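Sokano Girls Soccer Program: Progress Report to the Arellano Fund
Submitted by Yeshi Mamo, program manager
Saturday, March 21, 2026 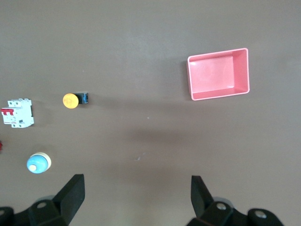
The spring season opened on schedule with all age groups training twice a week at the Skando Road fields. Registration closed at the end of winter and every squad has enough players to enter the regional league. The under-15s have played four matches, with two wins, a draw and a loss to Skokadus, who were last year's champions. Most of the unplanned work has been on equipment. The old scoreboard at field two stopped showing the away score before the first home match, and Petro Zhuravel has been repairing it in the evenings. The scoreboard should be back up before the next home match. Until then we are using flip numbers.

Coaching

Both assistant coaches hired with the grant have started. One works with the under-11s and under-13s, the other with the under-15s and the goalkeepers. The goalkeeper sessions are new this year. Last season keepers trained with the outfield players and got very little specific work, and parents raised it in the end-of-season survey. The sessions run before the main practice on Tuesdays. Attendance has been good except for the week of the school concert.

The head coach has asked for a third assistant in the fall. We are not requesting money for that now. If the under-11 numbers hold through the summer we will include it in the next application.

Matches and results

The under-13s won their opening match 3-1 and lost the second 2-0 on a heavy field. Their third match was called off at halftime for lightning and has not been rescheduled. The league office says the result will not stand and both teams will have to play the full match again.

The under-11s do not keep standings. They played in the one-day festival at Skokadus and came home with plenty of minutes for everybody on the roster, including the girls who joined in the winter.

Travel

Travel is the line we are watching. The grant set aside $3590 for buses this season. We have spent $800 of that on the first away trips. The bus company has told us its rates will go up for bookings made after April, so we booked the remaining league dates at the current rate. Cup matches are not covered by those bookings. If the under-15s get past the second round we will need to use parent cars for the shorter trips.

Fields and facilities

Field one was reseeded at both goal mouths and is holding up. Field two drains badly in the northeast corner, as in previous years. The city has looked at it and has not given us a date for the work. We moved two practices indoors to the Sokano gym in March.

The changing room lock was replaced. The new goal nets arrived and three of the four are up. The last one was the wrong size and has gone back to the supplier.

Spending against plan

The uniform order came in at $3000, as budgeted. Coaching pay is on plan. Field rental is slightly under because of the canceled practices, and we expect that to even out when the make-up sessions are held. Receipts and the full ledger were sent separately.

Next period

We will hold summer camp registration in May and run the referee course for older players if six or more sign up. Petro will take over equipment ordering from me so I can spend more time on the camp. The next report will cover the end of the league season and the cup.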